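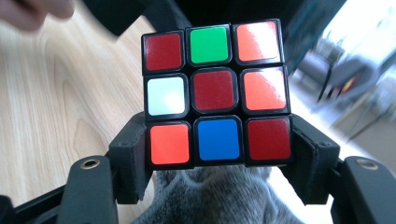
How long does it take to learn to tune a piano properly?

Longer than you'd think. The woman I spent a morning with in Visarwood has been at it for most of her adult life and reckons the first few years were just learning to hear.

I'd asked her that before I'd even got my coat off, which was a bit rude of me, but she answered it while she was filling the kettle and I scribbled it down on the back of my parking receipt. She doesn't like having her name in things, so I've left it out (her customers all know who she is anyway, and the rest of you can find her through the music shop). Her workshop is the old saddlery behind the bakery, and if you've ever wondered why there's a faint plinking noise while you're waiting for your pie, well, now you know!

I wanted to talk to her because our own piano, a brown upright that came down through my husband's family, had gone so sour over the summer that the dog was leaving the room. She came out on 18th February to look at it, and I asked so many questions that in the end she told me to come round and ask the rest of them over a cup of tea.

So, first things first. How did she get into it?

"I was a terrible pianist," she said. "I had lessons from the age of six and I hated every one of them. But the tuner used to come twice a year and I'd be allowed to stay home and watch. He had a roll of felt and a little case of tools that folded out like a fishing box, and he never talked. I thought that was the best job in the world, going to people's houses and not talking."

She laughed at that, because she talks all the time. She left school, worked in a bank for a bit, and then wrote to the same man and asked if he'd teach her. He said no. She wrote again. He said he'd let her carry the case.

"I carried that case for 14 months," she said. "He'd let me pull the muting felt out and put it back in the roll. Then one day in July, in a freezing church hall, he handed me the lever and said do the top octave. It took me all afternoon and it was horrible. He did the whole thing over again in ten minutes and we went and had soup."

I asked what she'd been getting wrong, and we went off on a long one here, so bear with me. I've had to look up some of this since. Most of the notes on a piano have three strings each, and the tuner mutes off two of them and works on the one, then brings the others in to match. If two strings are very slightly different you hear a sort of wobble between them, which tuners call beats. Bring them closer together and the wobble slows down. Get them right and it goes away, and the note sort of stands still.

"What I was doing was turning the pin and letting go," she said. "You can't do that. The pin twists a bit in the wood before it moves, and then it untwists when you take your hand off. So you've got to leave it somewhere it wants to stay. We call that setting the pin. It'll sound perfect while you're standing there and then somebody plays a loud hymn and it's gone."

She showed me on an old frame with no case around it that she keeps for practice. I had a go. I could hear the wobble straight away, to my surprise, but my hand wouldn't do anything small enough. I'd nudge the lever and sail right past the spot, and then sail right past it again coming back. She was very nice about it. She ate a biscuit.

The tool itself she calls a lever, though she says plenty of people say hammer. Hers came from the old man, and the handle is worn to the shape of somebody else's palm, so she's had it re-handled once and then regretted it and put the old handle back on. She has a newer one made by a firm called Moker that she bought for travelling, and she says it's perfectly good and she can't stand it.

What about the apps? My nephew has one on his phone called Wondier that he uses for his guitar, and he'd told me quite seriously that piano tuners were finished.

"I've got nothing against them," she said. "I use a machine some days. If I'm in a school and there's a class of kids doing recorders through the wall, I'm not going to be a hero. But the machine tells you where the note should go. It doesn't turn the pin for you. And every piano's a bit different, so you've got to stretch it."

I must have looked blank. She explained that if you tuned a piano strictly by the arithmetic, the top would sound flat and the bottom would sound sharp, on account of the strings being stiff. So a tuner spreads the whole thing out a little, and a small upright needs more spreading than a big concert grand. She does it by ear, playing octaves and double octaves and listening for the colour of them (her word, and she couldn't explain it any better than that, though she had three goes).

I asked about the worst piano she'd ever worked on, expecting mice. There were mice, of course -- there are always mice, she says, they love the felt. But the worst was one that had been painted. Somebody had taken a lovely old German upright and gone over it in white house paint, keys and all, and then gone over the pins as well.

"I chipped at it for two days. The owner wanted to know why it was costing more than a normal tuning. I said, have you got a minute?"

And the best?

She thought about it for a while. There's a family out past the reservoir, the Bùi place, who have a baby grand in a room with almost nothing else in it. They keep the curtains drawn in the afternoon and a bowl of water under it when the heating's on, and it barely moves from one visit to the next. "I go in there and I hardly have to do anything," she said. "I do it slowly so I can stay longer."

That got us on to looking after them, which I'd been told to ask about by at least half my street. Her advice is pretty plain. Keep it off an outside wall if you can. Keep it out of the sun and well away from a heater or a wood stove. Have it tuned twice a year if it's played and once if it isn't. If you've just moved house, leave it a few weeks to settle before you ring her. And please don't put a pot plant on top, even on a saucer, even if your mother always did.

"The saucer is how they all start," she said.

Does she ever tell people to give up on one? She does, and she doesn't enjoy it. When the block that holds the pins has cracked, there's nothing in there to grip and the strings will slide flat as soon as she's out the driveway. You can rebuild it, but the bill is usually far more than the piano's worth, and a lot of people cry. She keeps the ivories from the ones that go to the tip, and a jar of the little brass screws, and she'll come and sit with you while you decide if you want her to.

I asked about numbers, because I'm nosy. She looks after 271 pianos, all of them on index cards in a shoebox. A card has the make, the date of each visit, what the weather was doing, and where the key to the house is hidden (so please don't anyone pinch the shoebox). She started the cards in 2000, when she took over the old man's round, and the first 16 are in his handwriting. He'd copied them out for her the week he retired.

"He didn't put much," she said, and got one out to show me. It said: Upright. Damp. Good cake.

Nobody has asked to carry her case yet. A girl from the high school came in last year to ask about it, then found out how long it takes and went off to do physiotherapy. She'd take someone on if they turned up twice, she told me, and they wouldn't need to be able to play. They'd need a driver's licence and decent knees.

As for ours, it was nearly a quarter tone flat, and she won't drag it up all in one go in case a string lets go. She's done one rough pass and she's coming back to do it again. It already sounds so much better that I've been playing the same four carols on it all week, in the heat, with the windows open. The dog's come back in too, as far as the hallway.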